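Share 11 Comments

Review: the Neltari Tabletop Practice Kit, second edition
by Philomena Dogbe

The Neltari kit promises to teach a small team "good practice in tabletop manipulation" without a lawyer or a safety engineer in the room. For 300 dollars a seat you get a rulebook, a checklist app and a library of simulated kitchens and counters to try your policies in. I bought one seat in March and ran it against our own stack at Laryea, where we write pick-and-place software for home robots. I went in doubtful, and I'm still mostly there.

The rulebook comes first. It has 400 rules, which sounds thorough until you read them. A good many are the same rule in different clothes: keep clearance, log the clearance, report the clearance you logged. The section on speed limits near people is clear and I'd hand it to a new hire tomorrow. The section on "object respect" is mush. It says fragile items should be "approached with suitable care" and leaves the word suitable to you. Try writing a test for that.

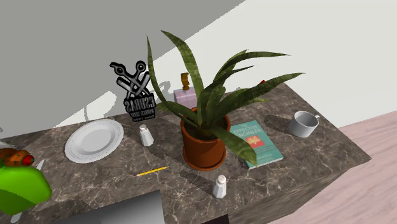
Clearance is where the kit should earn its money, and it's the rule I spent most time on. Neltari tells you to keep a fixed margin around each object, measured from a box drawn around it. That works fine for a mug or a shaker. Then you load a counter with a snake plant on it, the leaves fanning out every which way and one of them drooping over a book, and the box swallows a good part of the workspace. Follow the rule strictly and the arm can't go for the book at all. Loosen it and you've broken rule one, so the app marks you down. The rulebook has a waiver form for this. I filled one out, and the app accepted "plant" as my full justification.

I'd have liked a different rule for soft things that overlap other things. Cluleta's free guide at least has a paragraph on it, though it's thin and the wording is worse.

The scenes themselves are better than I expected. They're cluttered in the way a real counter is cluttered, with stuff that has no business being next to other stuff, and the shadows look decent. I do wonder how much a good-looking counter tells you about a bad one in somebody's house. The manual claims results "carry over" and gives no numbers. I wrote to ask for them and got a link to the same page of the manual.

The checklist app is slow. It also logged me out in the middle of run 2468 and kept the score but lost my notes, so I have a pass with no record of why. For a product that is all about keeping records, that's hard to forgive.

Would I buy it again? One seat, maybe, for the speed section and the scenes. I would not put its badge on a product page, and I'd be wary of a supplier who did. Kevano costs more and looks uglier, but its rules have numbers in them.

This site uses cookies. Accept / Manage settings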